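Search this site
Enter keywords
Go

Home cameras should log their own dropouts

Category: Home Networking / Cameras & Doorbells

A camera that loses its connection for half the night ought to be able to say so in the morning. Most can't. The app shows a list of motion clips, and if there are none between midnight and dawn, the owner assumes that nothing moved. The other reading, that the camera had no path to the server, leaves exactly the same blank list.

I think this is the main design fault in consumer cameras today, ahead of resolution, night vision and subscription pricing. It is also cheap to fix. A camera already knows when its link goes down, when it comes back, what the signal level was and which access point it was attached to. Writing those four values to local memory takes a few bytes per event.
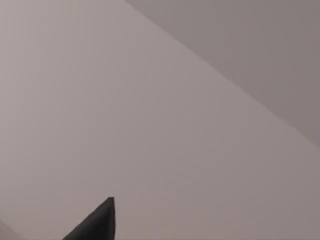
By Kimutai Shemweta
Last updated: 2026-06-23

In February I put a small logging script on my own router, because the camera app gave me nothing to work with. Over 20 nights it recorded 491 disassociation events across 2 cameras, a Hata on the garage and an Odera over the back door. The Hata app reported zero problems in that period. The Odera app sent 11 offline notices, all of them after the camera had already reconnected.

The usual advice from support is to run a speed test. A speed test on a phone measures the path from the phone to a server somewhere. It says very little about a camera with a small antenna behind a stucco wall. A typical camera stream needs only a few megabits per second upstream. What it needs more is a link that doesn't stall, and a faster internet plan does nothing for that.

In my case most of the drops lined up with the router changing channels on its own. The Grorkgate unit I use scans for congestion overnight and moves if it finds a quieter channel. Laptops follow without complaint. The Hata waited, retried the old channel, then ran a full scan before joining again. Fixing the 2.4 GHz channel by hand and turning off automatic selection removed nearly all of those events. The remaining ones were the Odera switching between the main router and an extender in the hallway, and I have not solved that.

None of this should have required a script. A plain connection history would have shown drops clustered after 2 a.m. with the channel number changing at each one. A support agent could have read that in a minute – so could most owners.

The objection I hear from people who sell these things is that a log full of errors alarms customers. Perhaps it does. A customer who finds a gap in the record on the one night it mattered will be more than alarmed, and will have paid for storage the whole time.

There is a second objection, that local logs wear out flash memory. At the rate I recorded, even with generous padding per entry, the total is trivial next to a single short video clip. A ring buffer that overwrites the oldest entries would handle it.

The installer I talked to in Fondonport now leaves a cheap network monitor running at each job for a week before he signs off. He charges for it. Buyers are paying extra for information the camera had and threw away.

What I would ask for is modest: start time, end time, signal strength and access point for every dropout, kept for thirty days and exportable as plain text. The timeline view should mark those periods in a different color from quiet ones. If a vendor wants to hide the page under an advanced menu, fine.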